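Research › Built Interiors › Shared Refreshment Points
6 shares · 15 comments

3.2 Counter layout

The counter sits in a recessed alcove, with a low backsplash strip at the rear. Bottles stand toward the back and the kettle is kept at the right end (Fig. 2).
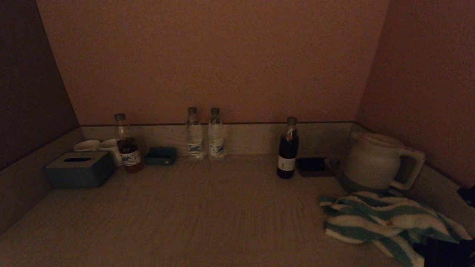 Page last changed: May 13, 2021

Two trays, one teal and one black, break up the row – both are shallow. The tissue box stays at the left, near the cups. 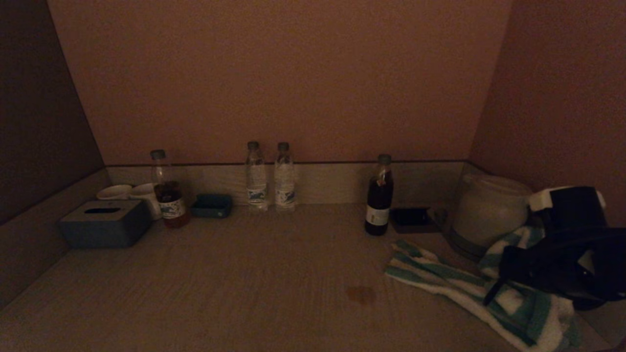
Ankica Shehu objects that a kettle in a corner suits right-handed users only, and that the cups belong beside it. Her point was tested in December with 31 users; mean reach to the kettle was 500 mm, and left-handed users reported more discomfort.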